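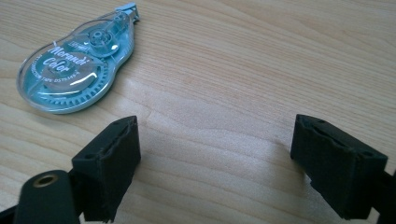 Desk day, sort of

July 7, 2020
By Lumturie Ristić

Quick one, have to be up early. Spent the whole evening on the Valstead ledger. Well, the copy of it. Danica Begović wants it fair-copied by hand, all 70 pages, for the family reunion book, and I said yes in May like an idiot and did 7 pages and then nothing.

So. Cleared the table. Properly this time, everything off, mail in the drawer, mugs to the sink. Wiped it down. Forgot how nice the grain is, those wide swoopy bands at one end and then all the tight little lines. Should keep it clear. Won't.

Got the correction tape out first thing. The blue one with the clear cover. I like that you can see the big toothed wheel inside it. My old one was solid white plastic and it always ran out in the middle of a word with no warning at all.

Went ok until page 11. Wrote "Grindenero" with two r's in the middle, taped over it, wrote it again with two r's. Taped over the tape. Now there's a ridge on the page like a scar and the pen skips on it. Britt-Marie Moen says you have to press the tip down flat and pull slow, then lift before you stop pulling. I lift too late. Get that little tail every time, it curls up and sticks to my wrist.

Also found out you can't write on it right away with the wet ink pen, it beads. Ballpoint is fine. But the first pages are all in the wet ink so the fixes show. Danica will see. Danica sees everything.

Tightened the tape twice. There was slack, you turn the small reel with a pencil tip till it catches. Careful with that. I snapped one in school doing it and had a yard of white ribbon in my lap, Fatos Kos laughed untill he had to leave the room.

Stopped at page 19. Hand hurts. The seed orders are the worst part, columns and columns, and one entry for 647 of something I can't read. Onions? Bulbs? Wrote it in pencil with a question mark. Must call Milovan Stoyanova, he has the orginal and a better lamp.

To get tomorrow: lined paper, the Elleck kind if the shop has it. Another tape, same sort. Stamps. Eggs.

Left the tape out on the table so I'd sit down again in the morning before work. See if that does it. Rain now, window's open, going.

Filed under: Paper & Pens, Family stuff, Everyday

2 comments

Britt-Marie: Lift BEFORE you stop!! And don't do two layers, scrape the first one off with a fingernail and start over. Much flatter.

Fatos K.: It was two yards of ribbon and I left the room once. My bet is onion sets, my grandmother ordered them by the hundred from Vasić.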